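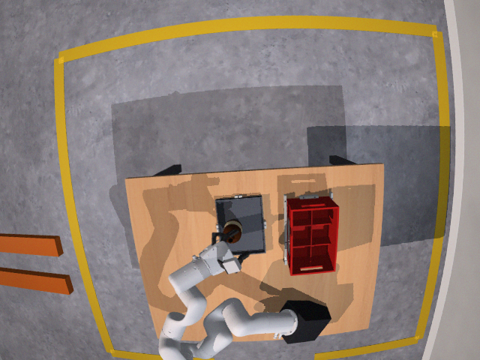 Ein guter Esstisch sei eine Anschaffung fürs Leben, schrieb mir eine Leserin unter den letzten Beitrag, und wer da am Preis herummäkle, kaufe eben zweimal. Mag sein. Ich habe den Satz in den vergangenen Wochen aber so oft gehört, vor allem von Leuten, die Tische verkaufen, dass ich anfange, ihm zu misstrauen.

Unser alter Tisch wackelt, seit wir umgezogen sind, und im November haben wir beschlossen, uns wenigstens umzusehen. Der erste Weg führte zu Davasard, draußen an der Umgehungsstraße. Dort stand der Engström, geölte Eiche, 3465 Euro ohne Bank. Schöner Tisch, das will ich gar nicht bestreiten. Die Platte sei massiv, hieß es. Auf dem Schildchen an der Unterseite (ich krieche in Möbelhäusern inzwischen unter alles) stand dann »massiv, stabverleimt«. Darf man so nennen, ist auch Holz durch und durch. Nur hatte ich nach dem Verkaufsgespräch im Kopf, dass da ein paar breite, durchgehende Bohlen liegen, und dieses Bild ist vermutlich erwünscht.

Dann die Garantie. 30 Jahre! Klingt nach Familienerbstück. Im Kleingedruckten gilt sie für das Gestell und die Verleimung. Ausgenommen sind Risse »infolge klimatischer Schwankungen«, Verfärbungen, Flecken, Kratzer und alles, was auf unterlassene Pflege zurückgeht. Ich habe den Absatz zweimal gelesen und mich gefragt, was an einem Tisch sonst noch kaputtgehen soll. Bei uns hat sich jedenfalls noch nie ein Gestell aufgelöst. Bei uns kippt Rotwein um.

Die Pflege ist überhaupt ein Kapitel für sich. Empfohlen wird das hauseigene Öl von Marnby, zweimal im Jahr, die kleine Dose. Auf meine Frage, was darin anders sei als in gewöhnlichem Hartöl aus dem Baumarkt, bekam ich zu hören, es sei »auf das Holz abgestimmt«. Worauf denn sonst. Die Inhaltsangabe auf der Dose liest sich für mich wie jede andere: Leinöl, Wachs, Trockenstoffe. Vielleicht ist das Mischungsverhältnis genial, ich bin keine Chemikerin. Aber wer mit einem anderen Öl arbeitet, verliert laut Heftchen die Garantie auf die Oberfläche, die es, siehe oben, gar nicht gibt.

Zu Hause habe ich noch den Konfigurator von Pidier ausprobiert, weil dort angeblich alles transparent ist. Man schiebt Regler, die Platte wird länger, die Kanten werden runder, und der Preis läuft oben rechts mit. Das macht sogar Spaß. Nach einer halben Stunde hatte ich sechs Varianten gespeichert und wusste immer noch nicht, woher das Holz kommt. »Europäische Wälder« ist eine ziemlich große Gegend. Die Lieferzeit beträgt zehn Wochen, und zurückgeben kann man eine Maßanfertigung natürlich nicht. Auf dem Bildschirm hat jede Platte eine feine, gleichmäßige Maserung ohne einen einzigen Ast. Ob das geliefert wird oder ob man dann den Satz vom lebendigen Naturprodukt hört, kann ich mir denken.

Und zurück zum Leben, für das man kauft. Meine Großeltern hatten zwei Esstische. Der eine war furniert und billig, der andere schwer und teuer, und wer nach der Haushaltsauflösung den teuren haben wollte, war schnell geklärt: keiner von uns, er passte in keine Wohnung. Der billige steht heute in meinem Keller, darauf lagern Farbeimer und die Weihnachtskisten. Das beweist nichts, ich weiß. Aber die Rechnung »Preis geteilt durch Jahre«, die einem jeder Prospekt vorführt, setzt voraus, dass man in denselben Räumen bleibt, gleich viele Kinder am Tisch hat und denselben Geschmack behält.

Vorerst habe ich zwei Schrauben nachgezogen und unter das linke hintere Bein ein Stück Filz geklebt. Er wackelt noch, wenn man sich aufstützt. Falls jemand einen geölten Tisch hat, der wirklich schon lange in Gebrauch ist, und mir schreiben mag, wie die Platte heute aussieht und womit sie behandelt wurde: gern in die Kommentare, auch und gerade mit Flecken.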